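Gitthorpe Medicines Reading Group
Minutes of the August meeting, Monday, 6:30 p.m.

Present: ten members. Apologies were received and noted by the secretary.

1. Minutes of the last meeting
Approved with one correction. Under item 4, "the group accepts that magnesium helps with sleep" should read "one member said that magnesium helped her sleep." The chair asked that the difference be kept in mind when minutes are drafted.

2. Matters arising
The pharmacy has still not answered our letter about the shelf signs reading "clinically supported." The secretary will write again and ask which clinic and what support. Little hope was expressed.

3. Main topic: melatonin sold without a prescription
The member leading the discussion had read three papers and two magazine articles and thought the magazine articles were a good deal more confident than the papers. Her summary was that melatonin seems to help some people fall asleep a little sooner, that the case is better for jet lag than for ordinary bad nights, and that "a little sooner" tends to mean minutes. Several members had assumed it worked like a sleeping pill. It was agreed that this is how it gets sold, whatever the label says in small print.

On dose, the group was uneasy. Members had been told by friends, websites and in one case a dentist to take quite different amounts. A member who used to work in a lab pointed out that supplements are not checked the way prescription drugs are, and that what is in the tablet may not match what is on the bottle. Another member said his had worked perfectly for years. The chair asked how he knew it was the tablet. He said he slept. This was not taken further.

Interactions: anyone on blood thinners, seizure medicine or blood pressure tablets should ask a pharmacist or doctor before starting. Agreed to put this at the top of our handout and to drop the paragraph on "natural balance," which no member present was willing to defend.

4. The Ruddock leaflet
Copies of the Ruddock leaflet on "sleep support" had been left at the library. The group went through it. It cites three studies. One was done in mice, one had no comparison group, and the third could not be found under the title given. A motion to send the library a polite note passed, with one member against on the grounds that people can judge for themselves. The reply from the floor was that they can't if the title is wrong.

5. Tracking apps
Two members had tried sleep apps, Ato and Gundo, during the same week. Ato gave good scores on nights the user remembered as poor. Gundo gave poor scores on every night, followed by an offer to upgrade. Neither explains how a phone on a mattress can tell deep sleep from lying still. The group declined to recommend either one.

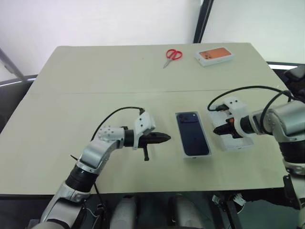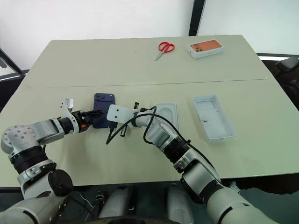
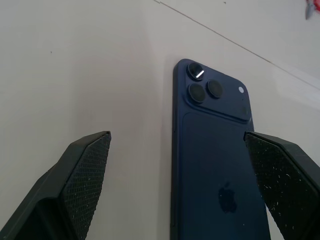 6. Advice on screens at bedtime
The draft handout tells readers to put all screens away an hour before bed, and the discussion was about whether we can back that up. The member who wrote the line said everyone knows it. The papers she had since looked at found small effects, mostly from bright light held close for hours, and said less about a quick look at the time. One member thought a phone lying face down, like the dark blue one, was as good as a phone switched off, and another said hers still buzzed. Agreed to change the wording to "try it for 3 weeks and see if it makes a difference to you." The chair noted that this is weaker than the draft and that she prefers it.

7. Any other business
The room is booked again for next month. Tea money is short. A request to cover turmeric was put off until a member can be found who has read something about it and isn't selling it.

Meeting closed at 8:10 p.m.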